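Tuesday, 9:40. Equipment planning, bench cell, Stundton workshop

Purpose: to settle the request to Ukar before the budget closes. The layout is being checked in simulation first. The arm keeps its green mounting block at the table edge, and the white case lies flat on the black grid mat with the small modules beyond it. 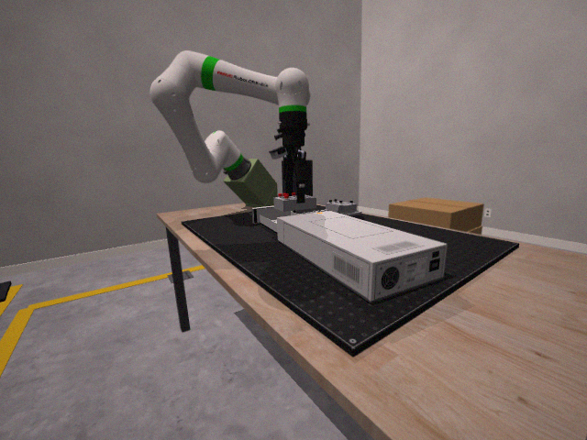

Items for the request

1. Grid mat, one spare. Van der Merwe quotes 3,455 for the mat and fasteners together -- delivery not included.
2. Gripper fingers, 3 sets. Current line allows 100 per set; the quote is 101. Ask for the difference to be waived.
3. Flat plates with paired slots. Two are laid out near the front of the mat in the present layout, and the order should match that number.

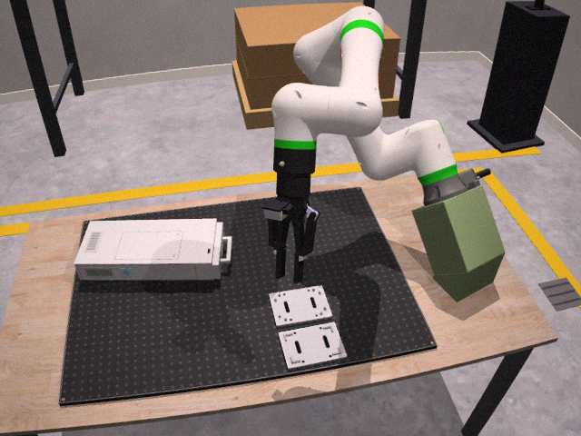 Fixtures for the plates are to be priced separately under the Forum account. Table size stays open until the reach check is complete. Quote for item 1 to be renewed in November.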